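How to collect tidy-up examples in simulation without fooling yourself

Posted 2/23/18 in Tutorials

Every few months a vendor promises that if you gather enough examples, the learning system will sort itself out. I have never seen it happen. What I have seen is a folder of 100 recordings where the operator made the same mistake in most of them, and a model that learned the mistake very well.

These are the steps we follow for the shoe task in Brultden, our simulated flat. The task sounds trivial: find the shoes in the hallway and put them on the shoe cabinet. It is harder than it sounds, and a good deal duller.

What you need before you start

A rendered hallway with a door at one end and a cabinet to put things on. A robot model with two arms. Some way for a person to drive both arms (we use Yadav, which is clumsy but doesn't crash). At least 2 kinds of shoe. If every shoe in your set looks the same, you are teaching the system to recognise one shoe.

Step 1. Write down what counts as finished

Do this on paper and do it first. Is a shoe lying on its side on the shelf finished? Do pairs have to sit together? We didn't settle this and had to throw out everything recorded in May.

Step 2. Place the shoes by hand, then move them

Random placement is sold as the cure for everything. Ours put shoes inside walls. Put them where a person might kick them off, then shift each one a little between recordings. Leave some in the middle of the corridor and some near the door.

Step 3. Record from more than one camera

You want the wide view for finding the shoe and a close view for the grasp. Save both with the same clock. Check the clock. Bralier's exporter drops the timestamps on the second stream unless you tick the box marked "keep source time", and it gives no warning.

Step 4. Drive slowly and pick up one shoe, or two

Let the operator choose. Some carry a shoe in each gripper, some work one-handed with the other arm hanging about. Keep both sorts, but label them.

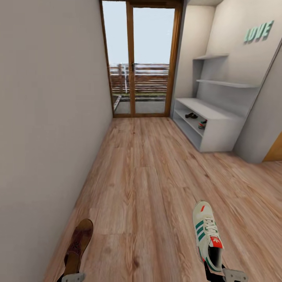
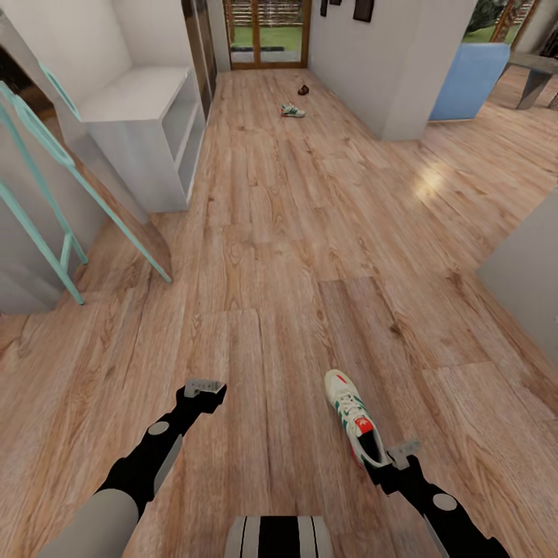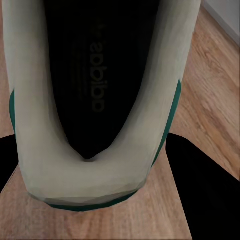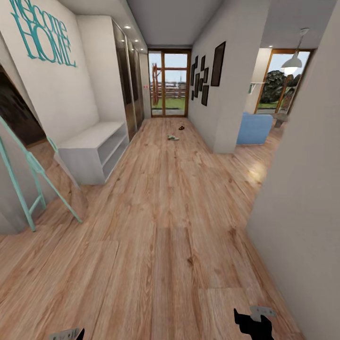 Step 5. Cut the dead time, but not all of it

Operators stop to think, and a system trained on long pauses will pause. Trim any stretch where nothing moves for more than 3 seconds. Leave the short hesitations before a grasp alone. I was told to cut those as well, and the model started stabbing at the floor.

Step 6. Keep the failures

Dropped shoes, missed grasps, a shoe pushed under something. Put them in a separate folder with a plain label. You may not train on them, but you will want them when somebody shows you a success rate and you need to know what it was measured against.

Step 7. Watch them back

All of them, at normal speed. Funance sells a tool that scores recordings automatically and I gave it a fair go. It passed several where the shoe was never let go. Watching 100 short recordings takes an afternoon and a pot of tea.

A word on the flat itself

Simulated floors are kind. They don't have grit on them, and laces don't catch on anything. Treat a good result here as permission to try a real hallway, with a real shoe, and expect to start again at step 2.

If your numbers look wonderful after the first batch, go back and check whether the test recordings were copied from the training folder. Ours were. Twice.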